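A thread for anyone with an old desktop gathering dust in a closet, from somebody who has spent most of February inside one.

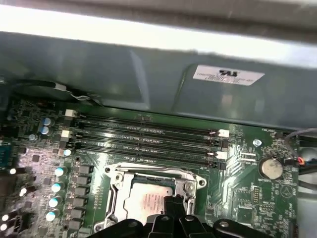
So. My plan was simple. Take the family computer that has been sitting under the stairs at our place in Skendelside, give it more memory and a fresh drive, and hand it over to the kids as a homework machine. One evening, I figured. You may laugh.

First thing I learned: pull the old memory out before you order the new memory! I bought mine going by what I remembered putting in years ago, and my memory is apparently worse than the computer's. Wrong kind entirely. The notch is in a different spot and it will not go, and please don't lean on it to see if it will.

The folks at Galbraith (the little parts counter next to the shoe repair, if you're local) swapped it for me without any fuss, and the right sticks came to 40 dollars for the set. They're used, they come with a 60 day return, and the man at the counter even wiped the contacts down for me.

A few of you asked about the latches. On mine you push them outward at both ends of the slot, the old stick pops up a little, and you lift it straight out. Going back in takes more of a push than feels polite. You want to hear the click. I stood there the first time with my thumbs on it, sort of apologizing to it under my breath.

Somebody else asked whether I vacuumed it. No! Canned air, out on the back porch, with the side panel off and the computer unplugged. Hold the fan blades still with a finger while you do it. I got a good 3 minutes in before I had to go back inside and sneeze — there was stuff in there from at least two cats ago.

If the capacitors worry you (they worried me, I'd read too much), look at the silver tops. You want them flat. If they're domed up or there's crusty brown stuff around them, that's the time to stop and ask somebody who knows more than I do.

Screws! I've been keeping mine in a muffin tin, one cup for the case, one for the drive, one for the ones I can't explain. My sister uses a Plellard parts tray with the magnet in the bottom and it's very nice, but it was 18 dollars and the muffin tin was already in the drawer.

Still to do: the drive, some tidier cables, and a new power cord, which is coming from Oruvport whenever it feels like coming. The kids have already picked out stickers for the side of the case and would like me to hurry up.

If you've got a favorite typing game for a seven-year-old, send it my way. She wants one with horses in it.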